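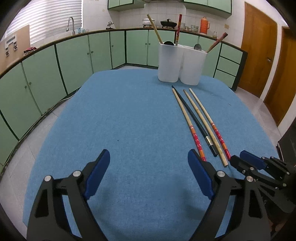
Can a working two-handed gripper system be built in a home kitchen? It can be, provided the builder accepts simple parts, a limited set of tasks and a good deal of rebuilding.

The Prirkness project began in November in the ground-floor kitchen of Monique Rey, a former maintenance planner who had never built a machine with more than one motor. Its purpose was modest. Ms. Rey wished to learn whether a pair of hand-held grippers, made from parts that could be cut and assembled at home, would be precise enough to handle ordinary tableware. The hand-held tools would be used first by a person, and the recorded movements would later be passed to a pair of small arms carrying the same fingers.

5 min read

The kitchen has remained the main place of work throughout. Fabrication is carried out at Aubert, a shared workshop with 25 benches, where members have access to a laser cutter, two drill presses and a small room for electronics. Assembly and trials take place at home, on a table spread with a blue cloth, within reach of the sink and the cabinets.

"The workshop is the right place to make a part," Ms. Rey said. "It is a poor place to find out what the part is good for. I wanted the grippers to be used where the spoons are."

A finger in nine versions

The fingers have absorbed more effort than any other portion of the build. The first set, cut in one solid piece, was stiff but heavy, and the wrist of the person holding the tool tired within minutes. Later sets were opened up with triangular cut-outs, which reduced the weight and left the outline largely unchanged. The present fingers are black, angular and joined at round pivots with silver screws. Each carries a blue pad on its inner face.

The pads were a separate study. Ms. Rey tried felt, cork and two grades of rubber before settling on the present material, a soft sheet purchased from Jetov, a small supplier of sealing products. Felt let smooth objects turn in the grip. Cork held well for a week and then crumbled at the corners. The harder rubber was durable but gave the operator little sense of contact.

The linkage presented a different difficulty. In the early versions the two fingers did not close at the same rate, so that an object was pushed to one side before it was held. With a cup this was of small importance. With anything thin it meant that the object rolled away. The fault was traced to pivot holes drilled slightly too large, and the remedy was to ream them by hand to the diameter of the screw. Ms. Rey now regards this as the most useful hour of the entire project.

Why chopsticks

The choice of test objects has been deliberate. A chopstick is light, narrow and tapered, and it can roll. It offers little surface to a pad and lies very close to the table, so the fingertips must come down almost to the cloth before they close. A set that includes both black and pale wooden sticks, some of them with patterned bands, also gives the recording software a range of appearances to deal with.

The white two-part utensil holder at the back of the table serves as a second station. Chopsticks, a ladle and a spoon share the space there, and handles lean in several directions. Lifting one item without disturbing its neighbors is regarded by the project as a harder exercise than lifting the same item from a flat surface.

By the spring, Ms. Rey had logged 3464 separate attempts across all objects. Of these, 632 were set aside, chiefly for faults in the recording. The remainder form the material from which the arms will be trained. Sessions are kept short, up to 25 minutes in length, and each is followed by a check of the screws.

Two hands on one table

The decision to build a second gripper was made after the first had been in use for some time. A single tool could lift and place, but it could not steady one object while moving another. The second was made from the same drawings, with its plates cut in one afternoon at Aubert.

Working with 2 tools introduced problems of its own. Black fingers seen against black fingers confused the tracking software, particularly when the tips came close together. The operator also had to learn a new discipline, since both tools could easily be brought to the same spot at the same moment. Ms. Rey adopted a plain rule: one hand waits until the other has closed.

The software is a modified release of Motach, a package used by several members of the workshop for small motion projects. It stores the opening of each jaw together with the position of the tool. The main change made for Prirkness was to the timing. The two recordings had been drifting apart over the course of a session, and they are now brought back into agreement at the start of each attempt.

The state of the build

Work on the arms is under way but incomplete. One base has been assembled and mounted at the workshop. The second awaits a replacement bearing. The first trials will use a single arm with a single chopstick, and the utensil holder will not be attempted until the flat-table work is repeatable.

Ms. Rey has been careful in describing what the system may eventually do. She has no plan to sell it and does not present it as a household aid. The drawings for the fingers have been placed in the Aubert members' library, with notes on the hole sizes and on the pads that failed – the latter at the request of other members, three of whom have started fingers of their own.

"People ask when it will set the table," she said. "I would be pleased if it picked up the same chopstick ten times in a row."

The replacement bearing has been ordered. Until it arrives, recording continues in the kitchen, usually in the morning, when the light from the window is good and the table is not needed for meals.

Last updated: 2 June 2019

Print this article | E-mail this article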